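Setting Up Two Folding Tables as a Craft Station

Two square folding tables make a good work surface for labeling and sorting small parts, and they store flat afterward. Open the legs fully and check that every foot cap sits on the floor before you load anything. Put the tables side by side with a narrow gap so one can be bumped without shaking the other.
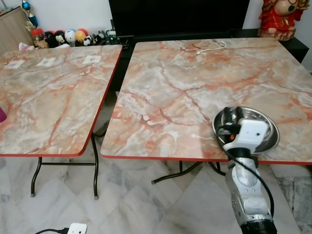
Labels on the left table, bowl on the right.

Keep paper labels toward the back, spaced apart so they are easy to pick up. Coil any cable loosely and move it to the back edge too.

Use a shallow stainless-steel bowl for loose parts. Grip it by the rim when you move it.
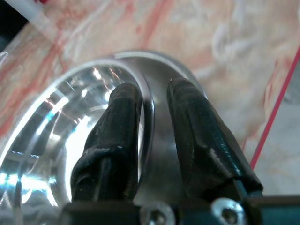 Wipe the bowl with a dry cloth between batches. If you have more than 500 pieces, split them into two or three lots and finish one before opening the next.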